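Tollbridge Shared Kitchen
Minutes of the users' meeting, December

Meeting opened at 6.30 pm in the kitchen. Apologies were taken at the door and are in the book.

1. Minutes of the last meeting
Agreed with one change. The oven cleaning falls to the evening group, and the minutes had said the lunch group.

2. Money
The balance stands at £2,270. The Gornar invoice for the boiler service has been paid. Rotico have not yet sent their bill for the extractor filter and will be chased. It was agreed to keep the hire charge as it is until spring.

3. Tatlı lunch
Tatlı have asked for the kitchen for their lunch again and would like to come in an hour earlier to start the baking. Agreed, provided the bins go out before they leave. They will bring their own trays. The question of who holds the spare key was raised again and left open.

4. Plates and washing up
There was a long discussion. Complaints had come in about plates being put back in the cupboard with bits of food still on them, and about plates left lying on the table after sessions. Some users felt the cupboard should be given up altogether and the plates kept out where people can see them. Others said they would only gather dust.

It was agreed to try a wire rack on the white table for the coloured plates, standing on edge. Any plate with marks on it is to be kept out of the rack and washed again. The table top is to be wiped at the end of each session, including the far corners.

Plates and table:
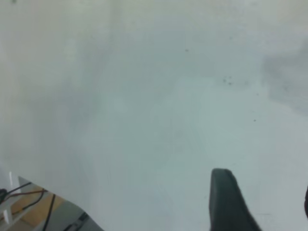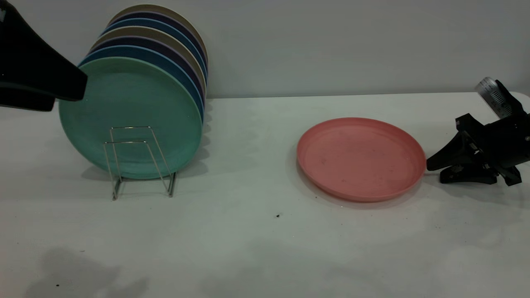 The trial will run for 2 months. Mugs stay on their hooks for now. A request for a second rack for the saucepan lids was turned down on grounds of space.

5. Tea towels
Too few are coming back from the wash. Each group to take home what it uses and return it by its next session. Old ones to go in the rag drawer.

6. Any other business
The cold tap is dripping again. Gornar to be asked for a price. The label on the fuse box has faded and needs rewriting.

Meeting closed at 7.45 pm. Next meeting in February, same time, in the kitchen.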